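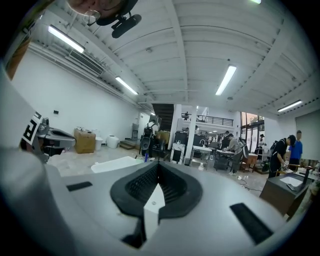 Fluorescent tubes and AC under a ribbed ceiling: glare and cold draught on the work tables

Asked by Grovley
Category: Workshops and outbuildings > Lighting and heating

We rent a ground-floor unit, one open room with a staircase at the back going up to a mezzanine. Walls and ceiling are painted white. The ceiling is corrugated panel with beams across it, and the fluorescent tubes are fixed straight to it. Cooling is a single wall-mounted unit high on the left-hand wall, close to the ceiling.

Two problems.

1. Glare. The work is done standing up and bending over tables, small parts and a good deal of fine print. The tubes show as bright lines in anything shiny. I took readings with a borrowed light meter at table height: 1,061 lux directly beneath a fitting and 615 lux at the table nearest the columns. Neither seems low to me, but people still complain of tired eyes by mid-afternoon.

2. Draught. With the AC running, whoever is at the left-hand tables gets cold air on the neck. The back of the room near the stairs stays warm, and in August it was bad enough that we moved a table out of there.
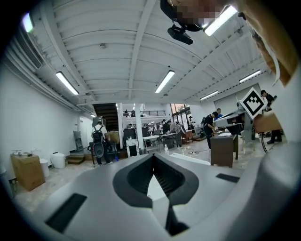 Main room, with the AC unit at upper left and the mezzanine railing towards the back.

Landlord will allow changes to fittings but no drilling into the roof panels. Would prefer not to replace the lot. What would you do first?

Answer 1 (accepted)
by Demetrius Sorensen

Take the two separately.

Lighting. Your readings are fine for bench work. The trouble is bare tubes against a white reflective ceiling, plus tables placed directly under them. In order of cost:

Move the tables so the fittings run down either side of the person standing there and not straight overhead. With a tube directly above, the reflection comes back off the work into your eyes when you lean over. Shift one table first and work at it for a day before doing the rest.

Turn one table through 90 degrees and compare. A tube running across your line of sight is worse than one running along it.

Fit clip-on prismatic diffusers. Check the length and the tube diameter before ordering. They attach to the body of the fitting, so there is no drilling. Expect to lose a bit of light. You can spare it under the fittings, less so by the columns, so leave that one bare to begin with and measure again.

If any of the tubes are the old type on magnetic ballasts, flicker could account for the tired eyes. Replacing a ballast is a job for an electrician.

Cooling. The louvers are probably set too low. Set them level, or one notch above, so the air travels along under the ceiling and drops further out. The beams will break it up to some extent if they stand proud of the panels. Fan on medium. Low speed lets cold air fall straight down the wall, and that sounds like what your left-hand people are getting.

The stairwell is a separate matter. Warm air goes up it and collects on the mezzanine, and cool air has to get past the columns to reach the back at all. A floor fan beside one of the columns, aimed at the stairs, should help. Keep the cable out of the walkway.

Clean the filters before any of this.

Answer 2
by Hutchins

We had the same with a Galasier wall unit. Turned it down 2 degrees and everyone stopped moaning. Didn't do anything about the lights so can't help there.

Answer 3
by Amimex

Agree with most of the accepted answer, but I would not start with diffusers. Ours yellowed and we took them down again. Task lamps on the tables let you switch off the fitting directly overhead, and you can angle a lamp to suit the job. Get ones with a clamp, not a weighted base, or they take up half the table.

Also ask the landlord what the ceiling panels are. If it is single-skin metal with nothing above it, you will be fighting heat from the roof every summer and no amount of louver adjustment will sort the back of the room.

Comment from Grovley on Answer 1
Filters were filthy. Cleaned them, louvers level, fan on medium. Left-hand side is much better. Back still warm, fan on order. Have turned one table so far and will measure again when the others are done.

Last edited Thursday, June 12, 2014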